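May, evening

Gripper comparison, second session. Swapped the Gronero fingers for the black jointed set that Haris Softić left on my bench. Same arm, same controller settings, same table. The only other change was the speed limit, down to 100 from the default, units as in the Liren config file. I have never found out what those units are.

Homing took 2 attempts. The first stopped short with a current warning on the wrist. I rerouted the cable and the second went through clean. Must put a clip on that before it snags on something. Logged the offset as 645, against 6 lower for the Gronero set. I put the difference down to the longer fingers, but have not measured them.

Task is the pen sort: pick from the cloth, drop in the mesh cup. I stayed with the gridded cloth because Innes Aitken wants the positions readable from the overhead view. The lines help with calibration. They do nothing for the depth estimate, and the mesh makes that worse, as the grid shows through it.

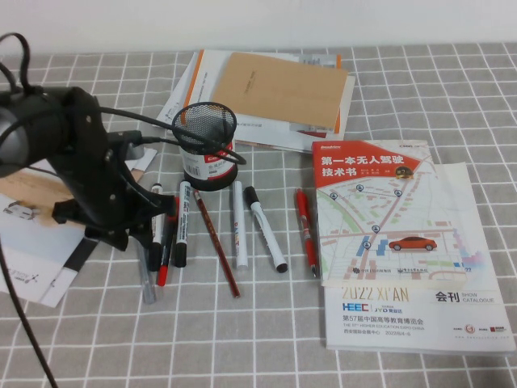 Black jointed gripper left of the pens, mesh cup behind them.

Notes on the items. Markers should be easy for either set. The pencil is the long one and will swing if gripped off centre, so the grasp point needs to be computed from the whole length and not from the visible end. The red pen by the driverless car book is the awkward one: it lies against the edge of the cover, and one finger has to come down on the book side. The Gronero fingers are too thick for that. With this set I expect it depends on the angle of approach. Left it where it was for the first run.

Camera exposure lowered one step. The arm throws a shadow over the leftmost pen, the translucent one, and the detector's score for it drops when the gripper hovers there. Mistico's lamp might fix it. Ask.

Still to do: save both configs under separate names, write to Mazandarani about spare finger pads, print the score sheet. Arm parked and power off at the wall.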